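The Grey Drawer Table: A Gallery

Posted 17 October 2019 by Shanthi Sheikh

I have wanted to give this table its own page for ages! It's the grey one with the drawers, and anyone who has come through our shared workroom in Clanddale has leaned on it, put a cup of tea on it or asked where it came from. Two photos to start, then the bits people keep emailing me about.

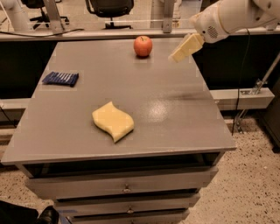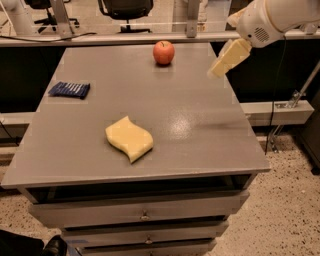
The grey top in both photos, with the red apple near the far edge and the wavy yellow sponge up front.

Where it came from

Neusa Siqueira found it at a clearance in Skirkia and rang me from the car park, talking so fast I thought something had gone wrong. We paid $90 less than the asking price (Neusa is very good at this) and it rode home under a picnic blanket in the back of Imtiaz Fakir's ute. It was brown then, a sticky sort of brown, and one drawer wouldn't open at all. I loved it straight away.

The colour

Everyone asks about the grey! It came from a tin of Zelico furniture paint that Iresha Pathirana had left over from her hallway. We took the shine off the old finish with medium sandpaper, wiped everything down, and gave it 2 coats with a day between them. I'd do the drawer fronts first next time. By the time I got to them I was tired and a bit heavy with the brush, and there's a run on one of them that I find with my thumb every time I go past.

We argued for a whole afternoon over whether the inside of the gap under the top should be painted too. I voted yes, Imtiaz voted for lunch.

The drawers

The small metal pulls are my favourite part. The old ones were big wooden things that caught on your pockets, and Vaughn Ferreira turned up one morning with a paper bag of replacements from Pramanik and wouldn't take any money for them. They're just right, small enough to stay out of the way and still easy to grab when your hands are full. The stuck drawer needed a rub of candle wax along the runners and has behaved ever since, apart from one very humid week in February.

What lives where inside them changes all the time. Tape, string and scissors have been in the upper drawer for as long as I can remember, and the rest depends on who tidied last.

Looking after the top

Warm water, a drop of dish soap, a soft cloth, then a dry cloth straight after. Please don't use the scrubby side of anything! The paint has held up beautifully, but it does pick up smudges and they show more when the overhead lights are on. Imtiaz swears by a dab of bicarb for stubborn marks. I've only tried it on a corner so far and I was pleased with how it came up.

If you have a table like this in the shed, waiting for a coat of something, please send me a picture. I'd love to put a few readers' tables up on the next page, runs and drips included. Iresha has already promised me one of her bedside cabinet, which is getting the last of the same tin.

Filed under: Furniture, Paint, Workroom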